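Facilities Basics, Unit 4: Adhesive Hooks on Interior Walls
Handout prepared by Letay Sisay, Olness Training Center

4.1 Load

Adhesive hooks fail in peel more often than in shear. A bag hung by its handles pulls mainly downward, but the load moves outward as the bag fills and its body swings away from the wall. For exercises in this unit the working limit is 600 g per hook, contents included. The reference load used in the Dostport tables is 556 g.

Hang both handles over the hook. A single handle doubles the tension on that strip of plastic and tilts the opening.
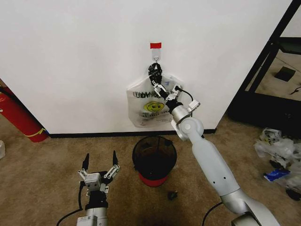
4.2 Surface

Painted drywall should be wiped and left to dry before the plate is applied. Press the plate for 12 seconds and leave it unloaded overnight. Textured paint lowers the contact area; test with 100 g first and check for lifting at the top edge of the plate.

4.3 Height and clearance

Mark the height with tape before fixing. A full bag must hang clear of the baseboard and of any wastebasket below it. Measure from the lowest point of the loaded bag, as thin plastic handles stretch.

4.4 Removal

Lift the bag up and off the hook. Do not pull it forward. Record any paint damage on the Rudd sheet.

Reading for October: Jeltov notes, section 2.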